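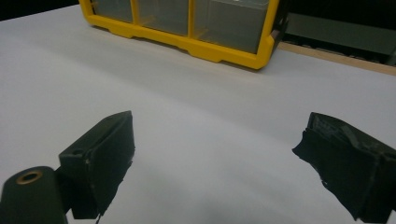
Yellow organizer with clear drawers, on a white tabletop.

Sorting buttons, and a life, in Vurnside

By Ivone Coutinho
5th March

Print this page | E-mail this story

Rūta Eglītis mends other people's coats. Has done since the mill shut. Her shop on Siliņa Street opens at nine, or when she gets there.

"I came for the rent," she says. "It was cheap. It's not cheap now."

She does zippers, linings, hems. Mostly linings. People wear a coat for years and the outside is fine - it's the armpits that go. A full reline takes her two days if the phone stays quiet.

"They ask why it costs more than the hem. I turn it inside out and show them. Then they stop asking."

She learned from Aušra Dambrauskienė, who had the shop before and still drops in to critisize the buttonholes. Rūta kept her ledgers. The last one ends at ticket 2429, and Rūta just carried on from there in the same pencil.

Small parts are the trouble in this trade. Hooks, snaps, bobbins. She is strict about it.

"If I have to hunt for a snap I've lost the money on the job. Everything has a drawer. You open it, you see it, you shut it."

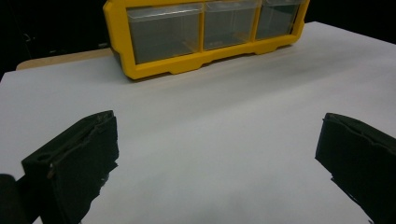 Wool, and what comes next

Good lining cloth is harder to find. She used to order from Ernia, a warehouse upstate, until it closed last August. Now she buys ends of rolls and takes what color she gets. A gray coat went home with a plum lining. The customer was was thrilled.

Will she take on an apprentice? Maybe. One boy lasted roughly 4 weeks. "Nice hands. Hated the public."

She gets why. The public brings in coats with tissues still in the pockets, keys, once a whole sandwich.

Her lease is up next year. She hasn't decided - depends on the rent, depends on her eyes. A man is due at noon for a tweed, and the sleeve isn't on yet.

Print this page | E-mail this story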